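Data card: Ado tabletop set, September release
By the Vavstead data desk
September

Filed under: Datasets / Manipulation / Hand-held grippers

Ado is a set of two-handed tabletop demonstrations, recorded by people using hand-held grippers. There is no robot in the loop while recording. The operator does the task directly, and the motion of each gripper is replayed or learned from later.
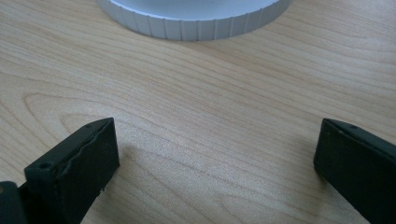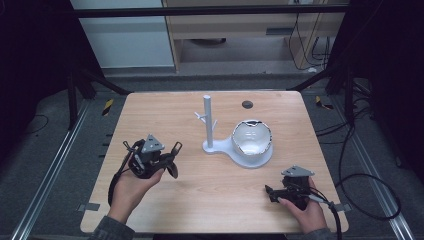
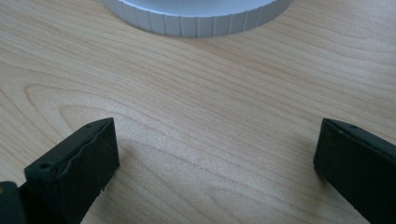

Vavstead Manipulation Group, Demonstration Data

## What is in the set

The release holds 229 episodes in 4 task folders. Each episode has three video streams: one from each gripper and one from head height. The first and third pictures are gripper views, with the fingers open and a white ribbed cylinder ahead on the table. The second is the head view. It has both grippers over the near edge of the table, and the gray stand with its peg and the white bowl.

The gripper streams are the ones most people train on. The head stream is there so you can tell what the task was and which hand was doing it. We don't recommend it as a policy input, as the viewpoint shifts with the operator.

## Layout

ado/
 episodes/
 0001/
 left.mp4
 right.mp4
 head.mp4
 pose.csv
 grip.csv
 notes.txt
 splits/
 train.txt
 holdout.txt
 tools/

pose.csv has one row per video frame for each gripper: position in meters, then orientation as a quaternion, w first. Older Szulc scripts expect w last. Use tools/reorder.py before feeding them anything from this release.

grip.csv gives the opening between the fingers, from 0 (closed) to 1 (fully open). It is normalized per gripper, so a 0.5 on the left and a 0.5 on the right may differ slightly in width.

## How episodes were recorded

1. Operator starts with both grippers open and off the objects.
2. Hold still until the start tone.
3. Do the task at a normal pace. Regrasping is fine.
4. Open both grippers, back away, hold still again.

Failed attempts were kept if the operator recovered without touching anything by hand. An episode was dropped when a hand or sleeve moved an object, or when tracking on either gripper was lost for more than a moment.

The still periods at both ends are left in. Trim them with tools/trim.py if your model learns to wait, as our first one did.

## Splits

71 episodes are in holdout.txt. The rest are for training. The split is by session, so no session appears on both sides. Please keep it that way if you publish numbers against this set.

## Known problems

- At wide openings, objects straight ahead of a gripper can run off the top edge of its view. In both gripper pictures on this page the cylinder is only partly visible. Don't rely on a single gripper frame for object detection.
- The tabletop is light with a strong grain, and the loops in the grain come up as features in some trackers. A model trained only on this set may lean on them. Mix in another surface if you can.
- White objects on the light table have weak edges.
- Cables are visible in the head stream. We did not mask them.
- Left and right were swapped in 2 episodes. Both are corrected here but not in copies downloaded before September.

## Replaying on an arm

We replay on the Omedell bench with the grip value mapped straight to jaw width. Run slowly the first time. The operator's reach is wider than the bench allows in a few of the episodes, and the replay tool will stop at the limit instead of scaling the path. notes.txt says so where we know about it.

Pose is given in the table frame. You need your own table-to-base calibration, and an error there will show up as a constant offset at every grasp.

## Reporting errors

Open an issue with the episode number and the stream. Fixes go out on Thursday.

Related
Szulc pose tools: changes to quaternion order
Omedell bench: calibration notes
Ado operator guide, hand-held grippers
Trimming idle time from demonstrations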